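Stosgate Help Desk
Home / Support / My requests / Request 2042

Shape blocks: pieces not sitting flat, wood board marked after cleaning

Status: Solved
Product: Brondex shape blocks, mixed set, with wood play board
Category: Play and learning – care and wear
Opened by: Cindum Play Library
Replies: 7

Cindum Play Library (customer)
We lend your mixed shape set out to families and also use one set in our own play room. The set in the play room has started giving us two problems.

1. Some of the blocks rock when they are put down on their flat face. The stars are the worst. A child stands one up, lets go, and it tips over.

2. The wood board has a dull patch near one corner where it was cleaned. The patch feels rough compared to the rest of the board.

The set was bought new in June and is used most mornings. It has not been dropped in water or left outside. We would like to know whether the blocks are faulty and whether the board can be fixed or has to be replaced.

Stosgate Support
Thank you for the details. A few questions before we suggest anything:

– Do the blocks rock on the board only, or also on another flat surface such as a kitchen counter?
– Is it one face of the block or both?
– What was used to clean the board, and how was it dried?
– Are the blocks washed by hand or in a dishwasher?

Please also send a picture of the pieces on the board if you have one.

Cindum Play Library (customer)
Answers in the same order.

The green star rocks on the board and on the counter. The red star rocks on the board but is steady on the counter. The heart and the cylinder are fine on both.

On the green star it is one face only. If it is turned over it sits properly.

The board was wiped with a kitchen spray and then scrubbed with the rough side of a sponge to get dried glue off. It was left to dry leaning against the wall next to the radiator.

The blocks are supposed to be washed by hand. We checked with everyone who does the cleaning, and they went through the dishwasher at least once, on the normal program with the plates.

Picture attached.
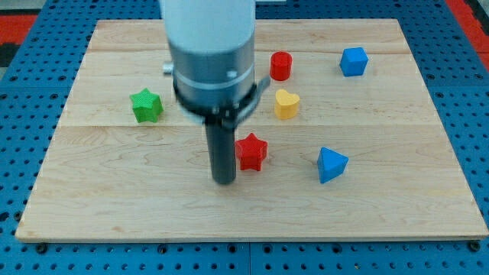
Attachment 1: Shape blocks on the wood board, green star at left, red cylinder and yellow heart in the middle.

Stosgate Support
Thanks, the picture came through fine. From what you describe there are two separate causes, so we will take them one at a time.

Green star. A block that rocks on every surface, but only on one face, has usually warped a little. The heat in a dishwasher is enough to do this, especially during the drying part of the program. The points of a star are thinner than the middle and move first. A heart or a cylinder has more material in it and often comes through the same wash with no change.

Fine lines on the faces of the blocks are normal. They come from the way the pieces are made and are not wear. Please do not sand them off.

Red star. If it is steady on the counter, the block is flat and the board is the part to look at. Please try the following:

1. Take everything off the board and wipe both sides with a dry cloth.
2. Look for dried glue, crumbs or modeling clay underneath as well as on top.
3. Put the board on a hard, level table and press each corner in turn.
4. If a corner moves, turn the board over and press again.
5. Lay a straight ruler across the planks in two directions and look for light under it.

Let us know what you find at steps 4 and 5.

Cindum Play Library (customer)
Did all five this morning.

There was a lump of dried glue on the underside, close to the corner with the rough patch. We got it off with a plastic scraper. After that no corner moved, either way up.

With the ruler there is a very thin line of light across the planks, in the middle, and none along them. The red star still tips if it is put right in the middle of the board. Anywhere else it now stays up.

The green star is the same as before.

Stosgate Support
That is helpful. A small gap under the ruler going across the planks means the board has cupped slightly. This happens when one side dries faster than the other, and leaning it by a radiator would do it. A slight cup often settles without any repair.

For the cupping:

1. Lay the board flat on a table, hollow side down, away from the radiator and out of the sun.
2. Put a few heavy books on top, spread out so the whole board is covered.
3. Leave it for 2 days, then check with the ruler again.

For the rough patch:

1. Use fine sandpaper, 200 grit or finer, wrapped around a flat block.
2. Sand along the grain with light pressure. Stop as soon as the patch feels like the rest of the board.
3. Wipe off all the dust with a barely damp cloth and let the board dry flat for an hour.
4. Rub in a thin coat of food-safe mineral oil. Wait 10 minutes, then wipe off whatever has not soaked in.

Do the cupping first. The board should be back in shape before it is sanded or oiled. The patch may stay a little lighter than the wood near it for a while after oiling.

We do not recommend heating the green star to bend it back. We can send a single replacement. Dishwasher damage is not covered by the warranty, but single blocks are sold separately under spare parts.

Cindum Play Library (customer)
Board was under books for the 2 days. No light under the ruler now, and the red star stands up in the middle.

Sanded and oiled the patch after that. It is smooth. You can still see where it was if you know where to look – good enough for us.

We ordered one green star from spare parts. Two further questions. Can the old one stay in the set until the new one comes? And is there a washing temperature we can put on the notice by the sink?

Stosgate Support
Yes, the old star can stay in the set as long as it has no cracks or sharp edges. Run a finger along each point to check.

For the notice: hand wash in warm water with a little dish soap, no hotter than 42°C, then dry with a towel. Keep the board out of the sink. Wipe it with a damp cloth and dry it lying flat on a rack so air reaches both sides.

We will mark this as solved. Replying to the request will open it again.

Cindum Play Library (customer)
New star arrived and sits flat on both faces. Notice is up. Please close.

Request closed by customer.

Related articles
Removing glue and clay from wood boards
Ordering single blocks and spare parts
Storing the Lu stacking rings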